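Notebook, September 5, 2021 – kitchen tasks, clearing the sink
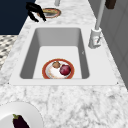

Waqas wants to tell Gemeck we are close on chores, and I still don't buy it. The score sheet says 177 successes out of 900 tries on the sink task, and that's in simulation, where nothing chips. My trouble is with what we count as a success. The red-rimmed plate in the basin still has two pieces of food on it, touching each other, and the plate sits close up against the front wall. A person would take the food off first without thinking. Our policy gets full marks if the plate ends up on the counter, food or no food. I'd call that moving a plate – clearing a sink is a different job.

Irfan's view is that more data fixes it. We had 19 demos in January and we have 2,083 now, and the approach to the rim is smoother, I'll give him that. The grasp near a wall is as bad as ever.

To do:
– rescore with food handled separately
– rerun with the plate in the middle of the basin, same seeds
– ask Irfan for the failure clips, all of them this time

Skalteck says their arm does dishes in a real kitchen. I asked for uncut video and got a brochure. Asked again this morning. Until then I'm not signing the Gemeck summary with "household ready" in it.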